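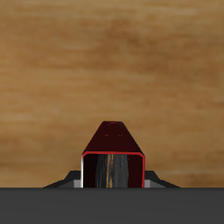

Why does the gripper get its own wiring and its own power supply?
Closing on a part makes the gripper servo draw far more current than it does in free motion, and on a shared supply that dip can reset the controller board. A separate supply keeps the two apart. Only the ground is common.

Unit 7: Gripper build, shared workshop
Instructor: Gilles Tessier

Before you start
Your arm should be bolted down and homed from Unit 6. Bring the Plomska servo bracket and the Beltden controller. Hex keys are in the drawer under the drill press.

Assembly
Center the servo before you fit the horn. Most jaws that close crooked were put together with the servo off center.
Fit both fingers loosely, close them by hand, then tighten.
Glue the pads last. Leave the glue overnight - the quick-set kind peels.

Simulation
Run the grasp in the Nadar scene first. The tabletop there is plain wood grain, and the wrist view looks straight out over the jaws. Set the finger travel in the model to match what you measured on your own build. If the virtual fingers pass through the part, check the collision shapes before you touch the grip force.

Calibration
Open limit and closed limit are stored as raw servo counts. The bench unit at Purnstead closes at 2,609. Yours will differ, so write your own value on the label inside the base.

For next time
Do 71 test grasps and log every one, including the misses. Work in groups of 2. Logs go in the shared folder by noon.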